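Right, a few people asked what I do all day now that I've moved teams, so have a thread. Short version: I pick things up and put them down again, and a computer learns from it. Longer version follows, get a tea.

We're trying to teach a robot to tidy up. Proper household stuff, bits of laundry kit, things out of kitchen drawers. To learn that, it needs examples, and the examples come from people like me doing the job over and over with a gripper in each hand.

So I am, in effect, the robot. I've got its fingers and its very limited range of movement and I'm not allowed to use my own thumbs. It's humbling! I spent the whole first morning dropping pegs.

This month's task is coat hangers. The thin wire ones. Hanger starts flat on the board, hanger ends up in the basket, that's one example. Then you take it out, put it somewhere else on the board, and go again.

You'd think that was dead easy. Wire hangers are evil. There's hardly anything to get hold of, and if you pinch the bar in the wrong spot the whole thing swings round like a weathervane and the hook catches on whatever's nearest (usually me).

My best tip so far is to come straight down on the shoulder, close slowly, and wait a beat before you lift. Mathias Camenzind taught me the waiting bit. He says the pause gives the model a clean moment to learn from, and it also stops me flapping about.
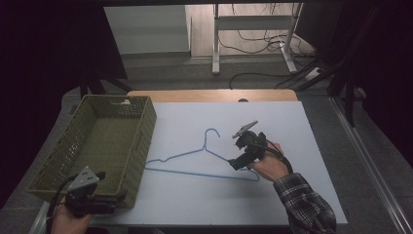 The other thing I had to unlearn was being neat. I kept setting the hanger down in the same place every time, all lined up, very pleased with myself. Letay Yimer looked through my first batch and very kindly told me it was 44 copies of the same example.

If the hanger's always in one spot, the model learns the spot. It doesn't learn the hanger. So now I turn it, flip it, shove it up near the back, point the hook at myself, whatever. Being scruffy on purpose is harder than it sounds, my hands keep wanting to straighten it.

We name our sets because numbers got muddled. The hanger one is Zaline. The one before was Gidey, which was all cups and bowls, and I still miss it. Cups have sides! You can grab a side!

Someone replied asking if the mistakes get thrown away. Some do. If I drop the thing on the floor, that one's binned. But if I fumble the grip, let go, and get it on the second try, we keep it and tag it, and Letay is really keen on those. The robot's going to fumble as well and it needs to have seen what you do next.

What does get binned, every time, is me stopping halfway to scratch my nose. I've lost 3 good ones to my nose this week.

Also to whoever asked about my wrists: yes, they ache. We do 9 minutes on and then swap jobs, so one of us is on the grippers and the other's checking the recordings. Checking is the restful one, although you do start to see hangers when you shut your eyes.

Cables are my other enemy. There's one off each gripper and if you turn your wrist the wrong way it drags across your arm just as you're going for the hook. I've started doing a little shake-out before every go, like a swimmer on the blocks. Mathias has asked me to do it before we hit record please.

Does it work? Ask me later. We trained a small test version on the cups from Gidey and it managed the bowls nicely and was scared stiff of anything with a handle. Hangers are a big step up, so I'm keeping my hopes modest.

Next on the list is Jeltov, which is socks. Floppy things! No fixed shape at all! I've been told to bring in 2 pairs I don't mind losing, and I'm having a rummage on Saturday for the oldest ones I own.

Happy to answer questions if you've got them, just be patient, I can't type with the grippers on. (I have tried. It came out as mostly semicolons.)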